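4장. 손으로 길 가르치기 (원격 시연 주행)

3장에서 조종기 페어링까지 끝내셨죠? 이제 제일 재미있는 부분입니다! Collet 주행 로봇은 지도를 그려 넣는 대신 사람이 조종기로 한 번 끌고 다니면서 길을 가르칩니다. 저도 처음엔 반신반의했는데, Bolisthorpe 팀의 Torquil Moffat 씨한테 요령을 배운 뒤로는 새 경로 하나 가르치는 게 커피 한 잔 마시는 정도의 일이 됐어요.

첫 경로는 지붕 덮인 보행로처럼 한쪽에 벽이 쭉 이어지는 곳을 추천합니다. 벽이 기준선 노릇을 해 주니까 조종하는 사람도 편하고 학습 결과도 고르게 나와요.
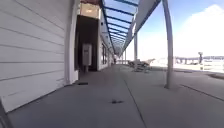
4-6쪽

4.1 시연 전 준비

1. 조종기 전원을 켜고 모드 스위치를 '시연'에 둡니다. '재생'에 두고 스틱을 밀면 로봇은 꿈쩍도 안 합니다(저는 이걸로 한참 헤맸습니다).
2. 경로를 먼저 걸어서 한 번 지나가 보세요. 바닥에 떨어진 물건은 치우고, 열린 문이 있으면 시연 내내 그 상태로 둘지 닫을지 정해 둡니다.
3. 화면 메뉴에서 '새 경로'를 누르고 이름을 붙입니다. 저는 'Irelby 왕복'처럼 장소 이름을 그대로 씁니다. '테스트2' 같은 이름은 일주일만 지나도 뭐였는지 모릅니다.
4. 속도 제한을 '낮음'으로 맞춥니다.

주의: 보도 가장자리의 턱은 로봇이 스스로 알아서 피할 거라고 믿지 마세요. 시연할 때 턱에 바짝 붙어 달리면 재생할 때도 똑같이 바짝 붙습니다.

4.2 조종해서 가르치기

1. 로봇을 출발점에 세우고 녹화 버튼을 길게 누릅니다. 삐 소리가 두 번 나면 시작입니다.
2. 왼쪽 스틱을 천천히 앞으로 밉니다. 방향은 오른쪽 스틱으로 조금씩만요. 좌우로 계속 고쳐 잡으면 그 흔들림까지 전부 배워 버립니다!
3. 벽과의 간격을 일정하게 유지하면서 갑니다. 기둥이나 벤치 옆을 지날 때는 미리 방향을 잡아 두고, 코앞에서 꺾지 마세요.
4. 앞에 사람이 보이면 스틱에서 손을 떼고 기다립니다. 정지 구간은 나중에 편집에서 잘라낼 수 있으니 서두를 필요가 없어요.

그림자 얘기도 해야겠네요. 햇빛이 지붕 틀을 지나 벽에 줄무늬를 만들면 카메라가 보는 풍경이 시간마다 달라집니다.

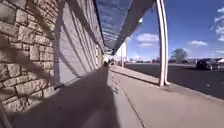
그래서 저는 같은 경로를 해가 높을 때 한 번, 기울었을 때 한 번, 흐린 날에 또 한 번 가르칩니다. 귀찮아 보여도 재생할 때 멈칫거리는 일이 확 줄어요. Clultuvville 경로는 이렇게 모은 시연이 67개인데, 지금은 손댈 일이 별로 없습니다.

참고: 시연 하나에 저장되는 프레임은 최대 2,000장입니다. 1,000장을 넘기면 화면 위쪽 막대가 노란색으로 바뀌는데, 고장이 아니니 그대로 가셔도 됩니다. 긴 경로라면 중간에서 끊어 두 개로 나누는 편이 편집하기 좋습니다.

4.3 저장과 확인

1. 도착점에서 완전히 멈춘 다음 녹화 버튼을 다시 길게 누릅니다.
2. '미리보기'로 처음부터 끝까지 훑어봅니다. 크게 비틀거린 시연은 미련 없이 지우세요.
3. 모드 스위치를 '재생'으로 옮기고, 비상 정지 버튼에 엄지를 올린 채 로봇 옆에서 같이 걸으며 첫 재생을 지켜봅니다.

주의: 첫 재생 때는 절대로 멀리서 구경하지 마세요. 바로 멈출 수 있는 거리에 계셔야 합니다.

재생 중에 같은 자리에서 자꾸 멈춘다면 그 구간만 짧게 다시 가르쳐서 기존 경로에 합치면 됩니다. 합치는 방법은 5장에 적어 두었습니다.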